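Packing a gift basket from a box of mixed snacks – what goes in first?

Asked in Gifts and Wrapping

I'm putting together a snack basket for my aunt's birthday in September and I'm so excited about it! I found a light tan wicker basket with a big arched handle, and I have a cardboard box of sweets and snacks to fill it with. My first try took 30 minutes and looked like a grocery bag fell over. Do I start with the big bags or the little stuff? And do I need filler?
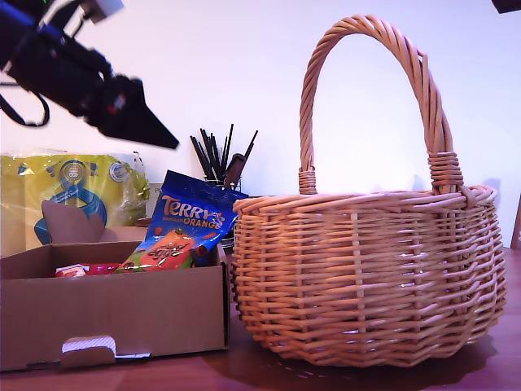

Tuấn Vi

Forgot to say, I have to carry it on the bus for 58 minutes, so it can't be too top-heavy. Budget is pretty much used up.

2 answers

Oh, I love doing these! Big bags first, toward the back, standing up so the fronts show. You've got that blue Terry's Orange bag, and something that bright should go where people see it right away. Then lean the smaller packages against it and work forward.

Crumple plain paper in the bottom until the snacks sit just under the rim. A deep basket eats everything otherwise. I used a whole roll of Cemham kraft paper on my last one and it was too much, so start with a couple of sheets.
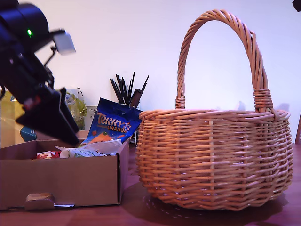 Daniyal Talpur
Gifts and Wrapping Moderator

One more thing on the handle – leave room under it for your hand! I once tied a huge bow right at the top and had to carry the basket by the rim all the way up to the third floor. Tie the ribbon at the side, down where the handle meets the rim. And spread your colors out. If you have a shiny red package, keep it away from the other red ones.

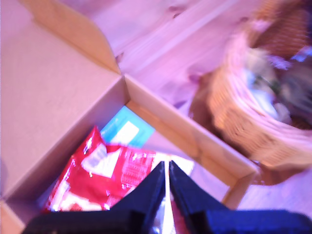
Melquiades Cárdenas replied that paper slides around on a bus and a folded dish towel grips much better, plus your aunt gets to keep the towel. Good tip, I'm stealing it.

Second answer, from Narayanan Thomas: just put the heavy stuff at the bottom. cellophane if you have it. I did mine in 6 minutes and it was fine

Update from Tuấn Vi: Towel it is! Blue pouch up by the handle, tilted a little, and I like it so much better already. Still deciding on the red and orange ones.
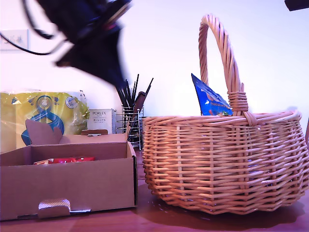

2 min read

Filed under: baskets, birthdays, snacks

Related: How do I keep chocolate from melting in a gift basket?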